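Cerivow Grasp Study Kit — Operator's Manual
Section 4: Recording and Replaying a Held-Out Run

Read Section 3 before this one. Most people who write to us with questions about Section 4 have read Section 4 several times.

What this section covers

The Cerivow method trains a grasping policy from wrist-camera video alone. There is no overhead camera, no depth sensor and no map of the table. The policy sees what the wrist sees, and the wrist mostly sees its own fingers. We spent a long spring treating this as a defect. We cropped the fingers out, masked them in black, and in one low period painted over them in software. Each fix made the results worse. The fingers, left alone, tell the policy how open the hand is and which way it is turned, and they do so for free.

Crop nothing, then. The circular view goes into training whole, dark corners included.

4.1 Before you record

1. Power up the arm and let it finish its homing routine. Do not help it.

2. Open the Midileo recorder and choose "Wrist, full circle." The setting called "Wrist, tidy" is left over from the cropping days and will be removed when somebody finds out what else depends on it.

3. Set the exposure by hand and lock it. If you leave it on automatic, every ceiling light that swings into view will dim the table, and the policy will learn that tables get dark when it looks up.

4. Move the hand slowly through its full range and watch the preview. The fingers should stay in view at every opening. Large areas of finger and small areas of table are normal.

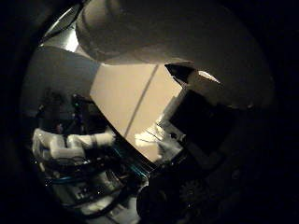

5. Check the free disk space. A full session needs room for 85 runs, and the recorder will cheerfully start the last one with nowhere to put it.

Note: Loose cables near the arm are allowed in training runs. Cables under tension are not allowed in any run.

Caution: Keep your own hands outside the reach of the arm while the recorder is armed. The policy has never been trained on people and has no opinion of them.

4.2 Recording the runs

1. Start each run with the hand in a different pose. Operators believe they are doing this when they are not. Use the pose list in the recorder, even if it feels insulting.

2. Guide the hand to the object, close, lift, hold for 3 seconds, and put the object back down. A fumbled grasp stays in the set. Mark it "missed" and go on.

3. Between runs, turn the wrist so that the camera looks away from the table and out into the room. We call this the look-away. Hold it for 2 seconds.

The look-away was added to give the operator a moment to reset the object. It later turned out to be the most useful part of the recording. A policy trained without it treated every view as a table view, and would try to grasp door frames. Trained with it, the same policy learned to turn back toward the work before closing the hand. We would like to say we planned this. The lab notes from Rustad, where the first sessions were run, are quite clear that we did not.

4. Do not clear the room for the look-away. Plants, doorways, lamps and general lab clutter all help. A blank wall teaches the policy about blank walls.

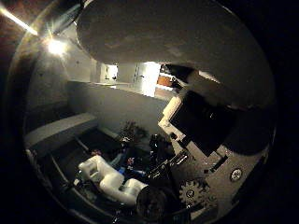
Vellitz wrote in after the first draft of this manual to say that the look-away had done nothing at all for their group until they stopped repeating the same one. Their operators had been turning the wrist to a single comfortable angle, run after run, and the policy had learned that angle very well indeed. Once they varied the turn, the stray grasps dropped off. They also asked that step 3 mention this, and that it do so before the reader had recorded a full session.

It is a fair request. Vary the angle in step 3.

4.3 Replaying a held-out run

1. Pick a run that was kept out of training. The recorder flags these in gray, beside the ones it flags in slightly different gray.

2. Set the replay speed to half. Full speed is for demonstrations and regret.

3. Start the replay and compare the predicted hand opening with the recorded one. A lag of up to 800 milliseconds at the start is the video buffer filling. A lag that grows during the run is a clock fault; see Section 6.

4. If the prediction jumps whenever a bright light enters the view, go back to 4.1, step 3, and check that the exposure really was locked.

5. Save the comparison under the run's own name. The default name is "final," and the folder already has one.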